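Consumo de papel en un centro de secundaria
Informe final del proyecto, asignatura de Gestión Ambiental
Autor: Ifor Wogan
Centro estudiado: instituto público de Grarkville

1. Introducción

El instituto compra el papel una vez por trimestre a la distribuidora Hughes. El pedido lo hace secretaría a partir del gasto del trimestre anterior, sin separar lo que usa cada departamento. El objetivo de este trabajo es saber dónde se gasta el papel y qué parte se podría ahorrar sin cambiar la forma de dar clase.

El estudio se hizo en marzo y duró 31 días. Se incluyeron las dos fotocopiadoras de la planta baja y la impresora de la sala de profesores. El aula de dibujo quedó fuera porque usa papel de otro gramaje y lo compra aparte.

2. Método

Junto a cada máquina se colgó una hoja de registro con cuatro columnas: departamento, número de copias, una o dos caras y motivo. Al final de la jornada, a las 15:00, se comparaba lo anotado con el contador de la máquina.
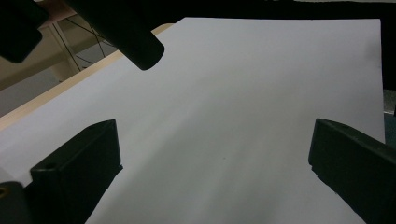 Las diferencias entre el registro y el contador se anotaron como «sin asignar». En la primera semana fueron altas, sobre todo en la máquina del pasillo, donde muchos alumnos copiaban apuntes sin rellenar nada. Desde la segunda semana conserjería recordaba la hoja al dar la clave y el problema se redujo bastante.

También se revisó el contenedor azul situado al lado de cada máquina. Se separaron las hojas impresas por una sola cara de las que ya no admitían otro uso.

3. Resultados

En el periodo se gastaron 1,923 hojas en las tres máquinas. Más de 1,000 correspondieron a exámenes y fichas de ejercicios. El resto se reparte entre circulares a las familias, apuntes y copias sin asignar.

La mayoría de las fichas se imprimió por una cara. Varios profesores explicaron que la máquina Finel se atasca al imprimir a doble cara y que prefieren no perder tiempo antes de clase.

Un tablero de mesa con una hoja grande de papel blanco encima es suficiente para clasificar el papel recuperado:

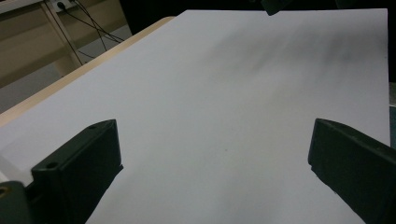

4. Propuestas

Pedir la revisión de la bandeja de doble cara de la máquina Finel.
Enviar las circulares por correo a las familias que lo acepten.
Poner una caja para hojas usadas por una cara en la sala de profesores.
Mantener la hoja de registro un trimestre más para comparar los datos.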